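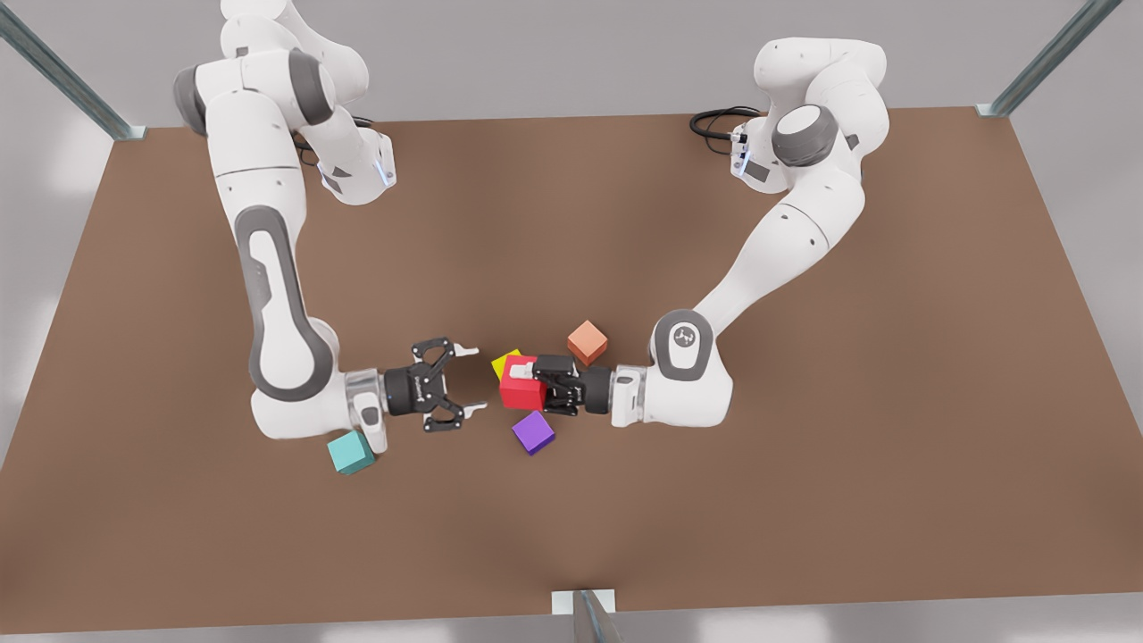

I've been looking for a desk top I could live with since last August, when the old one finally bowed in the middle under my monitor and a very heavy printer. My list was short. I wanted something plain, brown and rectangular, with room to spread out, and if you'd asked me to draw it I'd have drawn the top in the picture, with a few coloured cubes in the middle and loads of bare surface left over. What I ended up buying was the Osuna from Cisero, in the shade they call Irnano, and I've now had it long enough to have opinions!

First, the delivery. Two boxes, one for the top and one for the legs, and the legs came first by nearly a fortnight, so I had a lovely set of legs leaning against the wardrobe and nothing to put on them. The top was well packed when it did come. One corner had a tiny dent on the underside and I couldn't be bothered to send it back.

Putting it together took me an evening, with a break for tea and a bit of swearing. The screws go in nicely but the little hex key they give you is rubbish (soft as butter, it rounded off on the third leg), so use your own if you've got one. The booklet shows the crossbar the wrong way up on page four. Flip it and it all lines up.

Now the good bits. It doesn't wobble, even when I'm typing like a mad thing. The finish is matt, so I don't get the window glaring back at me in the afternoon, and tea rings wipe off if you catch them the same day. I left one overnight and there's a faint ghost of it by my left elbow. The front edge is slightly rounded too, which my wrists are very happy about.

Less good: there's no cable hole. At this price I think that's a bit mean. Mine all go over the back in a tangle, and the clip-on tray they sell separately only fits the narrower model, as I found out after ordering it. It also shows dust like you wouldn't believe.

I did look hard at the Rallis before buying. It has drawers, and my friend Imani Wanyama swears by hers, but I sat at it for ten minutes and kept banging my knees.

Would I buy the Osuna again? Yes, I think so, though I'd wait for a sale. Four stars from me, and it would have been four and a half with a proper hex key.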